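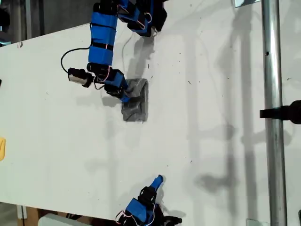 Two covered servo arms on a shared table, the upper one with its gripper on a grey folded item.

Shared Tables Need Written Rules

By Danilo Samonte

Small servo arms have become cheap enough that a workshop can put two of them on one table without asking anyone's permission. The rules covering them have not kept pace. Most were written for large machines behind fences, and the people who run small arms tend to conclude that no rule applies to them at all. I think this is a mistake, and that the remedy is a short written standard for each table, kept at the table and enforced by whoever signs for its use.

The usual argument against is that small arms cannot do much harm. A hobby-class servo will stall against a hand. That is true of the arm considered alone. It is less true of two arms driven by separate programs into the same space, where the likely result is a stripped gear, a torn cable or a bent gripper finger. Such damage is minor and frequent, and it is seldom recorded. At Fatumix we went through the repair sheets for our paired tables and found 2118 logged hours of running with almost no note of what the arms had been doing when a part failed. The parts had been replaced promptly. The causes were left blank.

My first proposal concerns the shared zone. Where two arms can reach the same patch of table, that patch should be drawn on a plan and given an owner at every moment of the task. One arm holds it, the other waits outside. Jocelyn Pascual, who wrote the Jelden bench rules, uses a software token for this and requires the waiting arm to be parked with its gripper clear of the zone. Tasks that need both arms on one item, such as folding cloth, are permitted under a separate heading with a lower speed limit. I would copy both provisions without change.

The second concerns cables. Servo leads and camera cables are the parts most often caught, and they are treated as an afterthought in nearly every build I have inspected. A loop at a wrist is necessary, as the joint has to turn. The size of the loop is seldom specified. It should be. The rule I favour states the greatest permitted distance between the loop and the link, measured with the joint at both ends of its travel, and requires the check to be repeated whenever a camera is moved. Rommel Pangilinan has objected that this adds work for the builder. It adds a few minutes, once per change.

The third concerns covers and tape. Wrapping an arm protects it from scuffs and makes it easier to pick out in recorded video. It also hides screws, cracks and marks of heat. I do not object to wrapping. I object to wrapping with no inspection date. A cover should come off on a fixed schedule, and we use every 3000 cycles. The figure is open to dispute and was chosen because it falls inside the period in which our own gear failures began. Another workshop should set its own figure from its own records, which supposes that it keeps some.

The fourth concerns fixed structure. Poles, clamps and brackets stand within reach of many small arms, and they are often left out of the motion plan on the ground that the operator knows where they are. The program does not. Any fixed item within reach belongs in the plan, and any clamp that has been loosened should cancel the previous check. Nestor Sebastian applies this strictly at Nirel and I have heard it called fussy. I have yet to hear a technical case against it.

Lighting deserves a line too. Where a wrist camera guides the gripper, shadows from poles and from the arms themselves fall across the work and move with it. A standard should require that trials be run with the lamps in the positions used for production, and that those positions be marked.

There remains the question of who decides. Amado Navarro argued in the Fajardo newsletter that table rules should come from a national body or not at all, as local rules differ and confuse visiting staff. I accept that they differ. A visiting engineer can read two pages. Waiting for a national text leaves the tables running in the meantime with no rules, and a later text will be better if it can draw on local ones that have been tried.

Our own draft is form 3355. It covers two sides of paper and will be revised in April. Comments on the cable clause are especially wanted, as the measuring method still gives different results with stiff and soft leads.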